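Flekadik Forum > Manipulation > Methods and Results
Thread: Wrist views vs. overhead view for bar sorting, ablation numbers

Initial results from the bin sorting task. Policy input is either the wrist cameras, the overhead camera, or both. Same demonstrations, same training budget, same evaluation layouts. The task is to clear wrapped snack bars off the baking mat and put them in a bin. One wrist view and one overhead view:
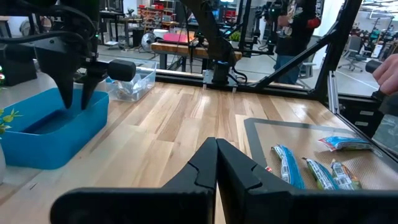
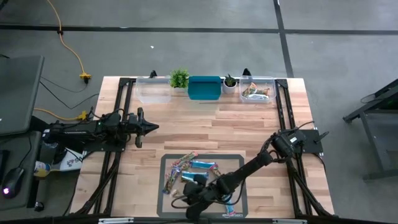

Larasati Latuheru
Manipulation research, Pillai group, Flistesby
Member, thread starter

Each condition was trained on 80 bimanual teleoperated demonstrations and evaluated on 26 trials. A trial counts as a success only if every bar ends up in the target bin inside the time limit. Successful trials:

Overhead only: 12
Wrist only: 14
Both: 14

We expected both to win. It tied with wrist only, and the failures are different. Wrist only loses bars at the far edge of the mat, where neither arm is looking once the first few bars are gone. With both inputs the arms go to the right bar but close slightly high on it, which is the same thing overhead only does.

My current reading is that the policy leans on the overhead image for approach and doesn't hand over to the wrist image for the last bit of the descent. I masked the overhead input below a fixed gripper height and the high closes mostly went away in a few informal runs. I have not run that as a full condition yet.

Action chunking is on, chunk length is the same everywhere. No depth. Happy to post the config.

----

torque_ripple wrote:

Your three conditions are not distinguishable. A gap of two successes at that trial count is noise. I would not write a paragraph about failure modes off of this.

----

llatuheru wrote:

Agreed on the success rates, and I should have put an interval on them. The failure modes are a separate observation. They were labeled from the logs by a person who didn't know the condition, and the split is much cleaner than the success counts. Label table is going up tonight.

----

sfakianakis_s wrote:

Sotiris Sfakianakis, Dosemville. We ran something close to this last April with pouches and saw the reverse. Overhead hurt nothing and helped a lot with ordering.

Two questions.

1. Is the overhead image downsampled to the same size as the wrist images? From that height a bar is not many pixels. In your second picture the bar on the right side near the top of the mat is also partly beneath the forearm. If that is typical, overhead only has an occlusion problem that has nothing to do with resolution, and you'd want to report it separately.

2. Are the mat and bins in a fixed pose? If they are, the wrist policy can memorize where to go and you aren't testing search at all.

----

llatuheru wrote:

1. Yes, same size. Occlusion by the forearm is common in the second half of a trial. I can tag it per trial.

2. Mat pose is jittered. The objects along the far edge get rearranged between blocks. Bars are dropped by hand.

----

gantry_gus wrote:

In the wrist view the mat is at a pretty hard angle. Is that the jitter or just the camera? If it's the jitter, that's bigger than what most people use and you should say so.

Also there are people right behind the enclosure in that view. Somebody has a hand on a frame handle at the right. Were background changes balanced across conditions? Wrist cameras see a lot of room.

----

llatuheru wrote:

Some of each on the angle. Jitter range is in the config, I'll quote it in the first post when I edit.

Background was not controlled. The conditions were interleaved, so it should average out, but I can't show that. Adding it to the limitations.

----

torque_ripple wrote:

"Should average out" at 26 trials per condition is optimistic. Crop the top part of the wrist image and rerun wrist only. If nothing moves, you can drop the question.

----

sfakianakis_s wrote:

I disagree with cropping. It takes out the second gripper and the bin in a view like the first one, and those are the useful part of a wrist image during the handoff. Randomize the background in augmentation and leave the field of view alone.

----

torque_ripple wrote:

Augmentation changes training, so then you're comparing two policies. The crop at least tells you what the information is worth. I'd take a worse number that I can interpret.

----

sfakianakis_s wrote:

The crop changes training too, unless you apply it at test time only, and then you're out of distribution. Neither one is free.

----

llatuheru wrote:

I have robot time for one of them. Leaning toward augmentation, plus the height mask as a proper condition, with more trials on both. Config and label table are attached to the first post now. The column called "late" means the gripper closed after the bar had already shifted, not a timeout.

----

gantry_gus wrote:

Table is missing the block IDs. Can you add them? I want to check whether the high closes cluster in the early blocks.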